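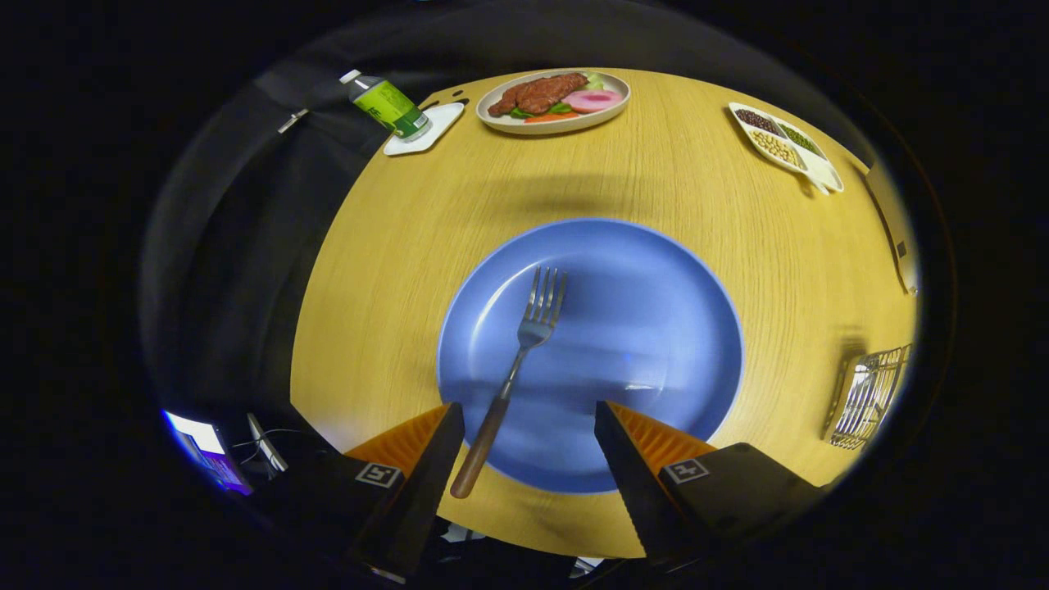

Wood-handled forks and a light table – what are you all doing about oil?

larchpost
February 16, 2024
We replaced our square kitchen table with a round one in light yellow wood, straight grain, no cloth on it. Plates are the plain periwinkle-blue ones we already had. The forks are the new part. They have metal tines on a thin shank and a brown wooden handle, from a six-piece set sold under the name Ruchti.

My question is about the handles. The instructions say to oil them with food-grade mineral oil. I did that, wiped them, and by the next meal one had left a faint mark on the table where the handle hung over the rim of the plate. The table has a matte finish from Nitlow that is supposed to be fine with food spills. Do I oil less, or is the table finish not doing its job?

doublesink
You are probably using too much oil. Put a few drops on a rag, rub it in, wait overnight, then wipe with a dry cloth until the cloth comes away clean. If you wipe after ten minutes the end grain at the butt of the handle keeps letting oil out.

tamsin_k
I stopped oiling mine. They get washed by hand and dried right away and they look the same as they did last April. A bit grayer maybe.

doublesink
Grayer is the wood drying out. It will crack where it meets the metal first. That darker band at the joint is the place to watch.

tamsin_k
Mine haven't cracked. I'm only saying what I have.

brickoven34
The table is the bigger problem if you ask me. Bare wood on a dining table is asking for rings. I had a Nitlow finish on a desk and it was OK for coffee if I caught it quick, but grease went straight in. Put another 2 coats on before you get attached to it.

larchpost
I'd like to avoid recoating if I can. It took us long enough to get the table into the house. The mark has mostly gone after I washed it with dish soap and let it dry.

old_pantry
If it washed out with dish soap then it was sitting on top of the finish and the finish is fine. Oil that had soaked in would still be there. I disagree with adding coats. You will end up with a shiny patch wherever you sanded first.

brickoven34
Not if you do the whole top.

old_pantry
Nobody does the whole top for one fork mark.

mervale
Different question, how do you like the round table for serving? We have a 34 inch one and I can't work out where the serving plate goes. With a big plate in front of each person there isn't much left.

larchpost
Ours goes on the far side, toward the middle if there are more of us. It's an oval white one. For two people it works well enough, with meat on the left half and the carrots and greens along the edge. A small square coaster fits beside it. I wouldn't try two serving plates.

doublesink
An oval plate is easier on a round table than a round one. You can turn it so the long side follows the edge.

mervale
Hadn't tried turning it. We use a big round platter from Lotivard and it takes over everything. I'll see if there's an oval in the cabinet.

tamsin_k
Smaller dinner plates would help too. The wide ones with a low raised rim look nice but they eat up the table, and half the plate is empty anyway.

larchpost
I like the big ones for anything you have to cut. With a small plate I end up pushing carrots onto the table.

harrow_lane
Back to the forks. Beeswax and mineral oil mixed works better than plain oil on handles. It sits firmer and doesn't come off on things. I get a tin at the kitchen store in Sultthorpe and it has lasted five years. Rest the fork fully on the plate until it has set, or lay it on a napkin.

doublesink
Wax is fine but it goes tacky in hot water. I'd still use plain oil and wait longer.

harrow_lane
I wash mine in warm, not hot. Never had it go tacky.

larchpost
Thanks. I'm going to do three forks with plain oil left overnight and three with the wax mix, and use them both for a while. I'll leave the table alone unless the mark comes back.

brickoven34
Keep us posted on the table.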